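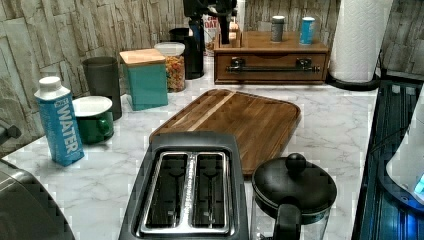
Le grille-pain Brimer à deux fentes, après un hiver de tartines

Accueil | Petit-déjeuner | Cuisine | Bancs d'essai

Quel plaisir, ce grille-pain ! Je l'ai pris gris foncé mat, avec le dessus en métal brillant, et il ne quitte plus le plan de travail depuis octobre. Les deux longues fentes avalent une tranche entière de pain de campagne (celui de la boulangerie de Wunemville, large comme la main) et la coloration est régulière d'un bout à l'autre. Sur la position moyenne, c'est doré, croustillant, encore moelleux au milieu — exactement comme j'aime !

Je le laisse près de la cafetière à piston et de la planche à découper, tout est à portée quand on n'est pas bien réveillé.

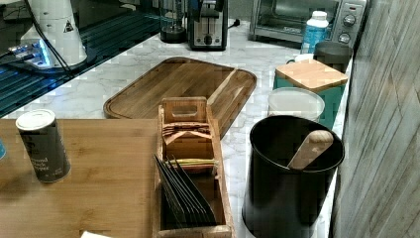
Le matin, chez nous, c'est café pour l'un et thé pour l'autre, alors il tourne souvent deux fois de suite, et la seconde fournée brunit plus vite. Je baisse d'un cran et c'est réglé. Petit bémol : le métal du dessus marque au moindre doigt, un coup de chiffon tous les 15 jours ne suffit pas. Le mini-four fait aussi du pain grillé, bien sûr, mais pour deux tartines je n'y pense même plus.

Contact — © Camacho, carnet de cuisine — Haut de page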